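Diario de la Dirección de la Biblioteca Fullatura

Jueves 21 de enero

Se reanuda en esta fecha la redacción del diario, interrumpida desde el cierre de diciembre por el inventario anual. La jornada comenzó a las 8 con la apertura ordinaria de la sala de consulta y la revisión de los termohigrómetros del depósito inferior, cuyas lecturas quedaron anotadas en el registro correspondiente. El aparato del pasillo norte sigue marcando una humedad superior a la de los restantes y se ha solicitado su calibración por segunda vez.

A primera hora se recibió la comunicación de la casa Mykhailiuk, encargada de la encuadernación de los boletines parroquiales, en la que se informa de un retraso en la entrega del segundo lote. La Dirección ha contestado por escrito que acepta el nuevo plazo, con la condición de que los lomos respeten el color y el tipo de letra fijados en el primer envío. Conviene recordar que en aquella ocasión dos volúmenes llegaron con el año equivocado y hubo que devolverlos.

El resto de la mañana se dedicó al legado Nondby. La señora Kumudini Debnath, responsable del fondo antiguo, presentó el estado de los trabajos: han sido descritos 200 documentos, en su mayoría correspondencia comercial y libros de cuentas, y quedan por abrir 20 cajas. Expuso asimismo sus reservas sobre el orden original de las cartas, que la familia alteró en fecha desconocida al agruparlas por destinatario. La Dirección comparte su criterio de conservar la ordenación recibida y dejar constancia de las dudas en la introducción del catálogo. Se acordó también que los sobres vacíos se guarden junto a las cartas a las que con mayor probabilidad pertenecieron – siempre con la indicación a lápiz de que la atribución es moderna. 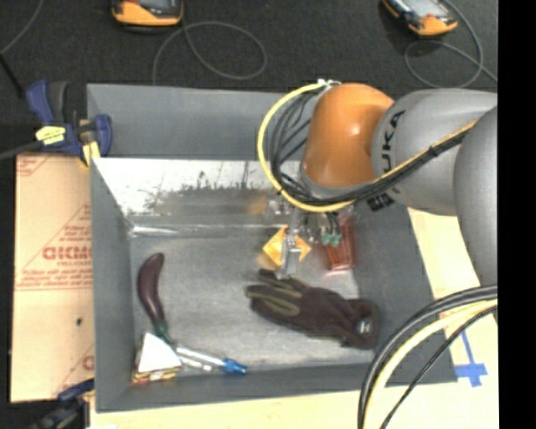

Por la tarde se reunió la comisión de lectura pública. Se trató en primer lugar la petición de los usuarios de la sala infantil, que desean ampliar el préstamo durante las vacaciones escolares. La propuesta fue aprobada sin debate. Mayor discusión suscitó el ciclo de conferencias de primavera, para el que se disponía de dos programas distintos, uno dedicado a la cartografía comarcal y otro a la prensa local del siglo pasado. Quien esto escribe manifestó su preferencia por el segundo, por considerar que los fondos propios permiten ilustrarlo con mayor dignidad. La votación quedó aplazada hasta conocer la disponibilidad de los conferenciantes.

En el capítulo de suministros, se dio cuenta del presupuesto de la firma Plonex para las cajas de conservación de formato apaisado. El importe resulta asumible, aunque las muestras recibidas cierran mal por una de las esquinas y la tapa cede al apilarlas. Se pedirá una muestra nueva antes de firmar el pedido.

Debe consignarse igualmente una incidencia menor en la escalera de acceso al depósito, donde se ha desprendido un tramo del pasamanos. El paso queda limitado al personal hasta su reparación. La llave de la puerta intermedia se custodiará entretanto en secretaría, con firma de entrega y devolución.

Antes del cierre volví a la mesa de la señora Debnath para examinar una carta del legado que ella había apartado. Trata del envío de unas semillas de remolacha y de un invierno especialmente duro, y termina con una posdata en otra mano, apenas legible. Hemos leído «el puente» y quizá «sin novedad» – la última palabra se resiste. Mañana se examinará de nuevo con la lupa grande y luz natural.

Cerrada la sala a la hora reglamentaria. Pendiente de respuesta la carta del archivo diocesano.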